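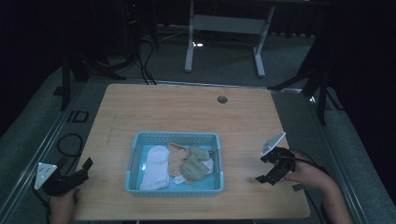 How Cloth Holds Water, and How It Lets Go

Search topics, words, grades

Hold a cotton cloth up to a bright window. Tiny points of light come through it. Those points are gaps between threads, and the gaps are the main subject of this page.

Cloth is made from thread. Thread is made from fibers, which are thin hairs of plant, animal or factory-made material. A cotton fiber is much thinner than a pencil line. Many of them are twisted together to make one thread, and the twist stops them from sliding apart. Pull a bit of cotton ball and it comes away easily. Twist it first, then pull. It takes more force.

Woven and knitted

There are two common ways to turn thread into cloth. In weaving, one set of threads runs up and down and a second set crosses over and under it. Bed sheets are usually woven. In knitting, the thread is bent into loops, and each loop is pulled through another one. Most socks and T-shirts are knitted. Loops can change shape when pulled, so knitted cloth stretches. Woven cloth stretches very little unless it is pulled from corner to corner.

A bath towel is usually woven, with extra loops of thread standing up from the surface. The loops give the towel more fiber for water to touch.

Where the water goes

Water sticks to many materials. It also sticks to itself. When water meets a narrow gap between two fibers, it sticks to the sides and pulls more water in behind it. This is called capillary action. It can even move water upward, against gravity, for a short distance.

Cotton also takes water inside its fibers, which swell. Nylon takes in only a little. Most of the water in wet nylon sits on the surface and in the gaps – this is one reason a thin nylon sock dries sooner than a thick cotton one.

12 comments | 24 shares

Test it yourself

You need 2 strips of cloth the same size, one cotton and one nylon, and a glass of water. Ask an adult before cutting anything.

Hang both strips so that the bottom ends just touch the water. Wait 3 minutes. Mark the highest wet point on each strip with a pencil, then measure from the water line to the mark. Write down both numbers. Repeat the test with new strips. If the second set of numbers is very different from the first, check that the strips were the same width and touched the water at the same time.

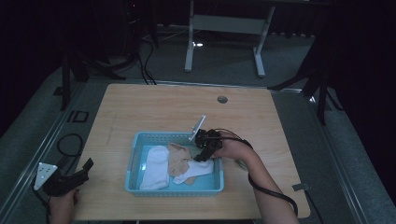 Why does spreading out a wet cloth help it dry?

Spreading it out puts more of the cloth in contact with moving air. Water leaves cloth by evaporation, which means that it turns into a gas called water vapor and mixes with the air. A cloth rolled into a ball traps damp air in its folds, and the middle dries last.

Warm air speeds up evaporation. So does wind, which carries damp air away from the cloth. On a humid day in July the air already holds a lot of water vapor, and drying is slow even when it is hot.

Words to know

Fiber: a very thin strand of material.
Evaporation: the change from liquid to gas at the surface of a liquid.
Humid: having a lot of water vapor in the air.

Atstead uses cookies to remember your reading level. Accept | Settings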